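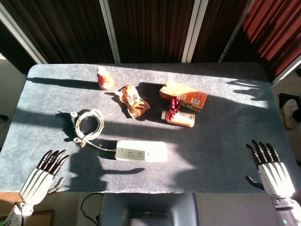
Photo courtesy of Storkier Film Archive

FOR IMMEDIATE RELEASE
13 June 2020

Storkier Film Archive opens online season of restored Jakubowski Studio features

SUNDGATE - The Storkier Film Archive will show 20 restored features from the former Jakubowski Studio in a free online season that opens this month. The films were made for neighborhood theaters and most have not been shown in public since their first release. Viewers can watch them at home through the archive's website, with no subscription.

The season is called "Second Feature: The Jakubowski Years." It replaces the program of screenings the archive had planned for the Stirkach Theater in Sundgate, which remains closed to the public. Tickets already bought for the Stirkach screenings will be refunded in full to the card used for the purchase. Ticket holders do not need to contact the box office.

The Jakubowski Studio turned out low-budget crime pictures, comedies and westerns, usually shot in under two weeks and sold to theaters as the second half of a double bill. Its directors worked with a small group of contract players who appear again and again across the films, often playing a sheriff in one and a bank clerk in the next. Sets were reused in the same way. The hotel lobby in "Nine Miles to Morning" can be seen again, with different wallpaper, in "The Borrowed Coat" and "A Ticket for Lorraine."

When the studio shut down, its holdings went into commercial storage. The archive acquired the collection from the storage company and has since cataloged 1,398 cans of film, along with scripts, call sheets, payroll books and 761 publicity stills. Not all of the films survive complete. Two of the features in the season are missing a reel each, and in both cases the gap has been filled with title cards taken from the shooting script.

Restoration was carried out at the archive's own laboratory. Staff worked from original camera negatives where these were in usable condition and from release prints where they were not. Picture and sound were scanned and cleaned, and splices that had come apart were repaired by hand before scanning. Scratches and dirt have been reduced but some wear remains visible, mainly at the beginnings and ends of reels. No film has been colorized or cropped.

The season opens with "Nine Miles to Morning," a crime picture about a night bus driver who finds a payroll bag under a seat. It will be followed by the comedy "Mrs. Tolliver Objects" and the western "Dry Fork Station." New titles will be added in groups of 5, and each film will stay online until the season ends. A full schedule is posted on the archive's website and will be updated if dates change.

Each feature comes with a short recorded introduction by a member of the archive's curatorial staff, covering the making of the film and the condition of the surviving material. The introductions run up to 20 minutes and can be skipped. English captions are available on all features and introductions. Program notes can be downloaded and printed.

Teachers may use the films in online classes at no charge. A study guide for high school and college film courses covers double-bill exhibition, contract acting and the use of standing sets, and includes pages from the shooting script of "The Borrowed Coat" for comparison with the finished scenes. Schools that want to show a film to an in-person audience at a later date should write to the archive's loans desk.

The archive is also asking for help in identifying people in the publicity stills. Many of the photographs have no caption, and the names of a number of bit players and crew members are not known. The stills will be posted in batches during the season, with a form for sending in names and other information. Former employees of the studio and their families are especially invited to take part.

The Stirkach Theater will announce its reopening plans separately. The archive intends to show a selection of the restored features there on 35mm film once screenings can resume.

About the Storkier Film Archive
The Storkier Film Archive collects, preserves and shows American films made outside the major studios. Its collections are open to researchers by appointment. The reading room in Sundgate is closed at present, but reference questions are being answered by email.

Press materials
Stills, a trailer and preview links for reviewers are available on request from the archive's press office. Please include the name of your publication and the titles you wish to see.

###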